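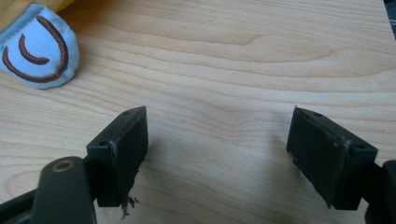 Tabletop, pale wood, with a corner of something blue and soft.

April 2026

Kiln controller, continued. The small kiln still overshoots. Set to 691 for the slow hold, it sails past, thinks about it, and comes back down like a man returning to a shop for his hat. Peak overshoot on the last run was 11 degrees. The Veltik manual calls this "normal settling," in the same paragraph where it calls the instrument self-tuning.

Self-tune was run twice. First time it quit with an error code that isn't in the manual. Second time it finished, announced success, and wrote back the same numbers it had before. I wrote them on the inside of the cabinet door in marker so that at least somebody in this building remembers them.

Thermocouple: pulled it, looked at it, put it back. The sheath is scaly but whole. It was sitting too far out, with the tip almost flush with the brick, so it was mostly reporting on the health of the brick. Pushed it in until it pokes properly into the chamber and packed fiber around it again. Kalevi Räsänen thinks this alone will account for half the trouble. Kalevi also thought the relay would last until September, and the relay is in the scrap bin.

On the relay: the replacement came from Riltlow and is the right one, second attempt. The first parcel held a very nice fan. Kept the fan. The old relay had welded one contact, so for an unknown number of firings the bottom element has been on whenever it felt like it. This makes me less sure of anything in the log from the winter. I've put a pencil line down the margin of those pages and would ask people not to quote from them.

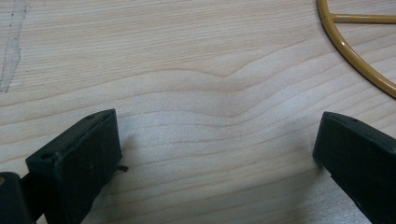
Ran it empty this afternoon with the new relay and the thermocouple pushed in. Ramp at 130 an hour, no shelves, both bungs in. It climbed nicely to the hold and went over by less than before, but I was on the phone with Van der Linden about the invoice at the exact moment of the peak, so "less" is all you get. They would like to be paid for the fan.

Things I changed at the same time and should not have: relay, probe depth, door seal. I know. If it behaves tomorrow we won't know which one to thank. The seal was coming off in my hand, though, and I wasn't going to glue it back on for the sake of method.

Hidcombe test tiles: still waiting, all of them, in the box under the glaze shelf. The celadon set needs the slow hold or it goes the color of dishwater, and they have already had one batch of dishwater from us, which they were polite about. Do not put these in the big kiln to save time. The big kiln has its own ideas.

Element resistance, top and bottom, to be measured cold before the next firing. The meter has a flat battery and the spare battery is in the wall clock, which has been the only reliable instrument here all week. Buy batteries.

Also the 3000 watt heater and the kiln are still on the same circuit. Whoever is cold in the mornings, please wear a sweater until the kiln is off.

Next: same program, same empty chamber, chart running from the start, phone off the hook. Touch nothing else.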